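# Chapter 4: Clamping Force

A C-clamp converts torque at the screw into axial force between a moving pad and a fixed jaw.
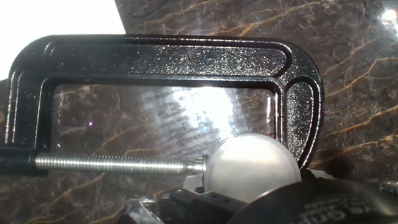 The body carries this load in bending and must be stiff enough to keep the two faces parallel. Flat stock spreads the force over the full pad. A sphere meets each face at a small contact area, and local pressure rises sharply. Section 4.1 derives the screw equation. Section 4.2 treats contact stress for loads up to 200 N.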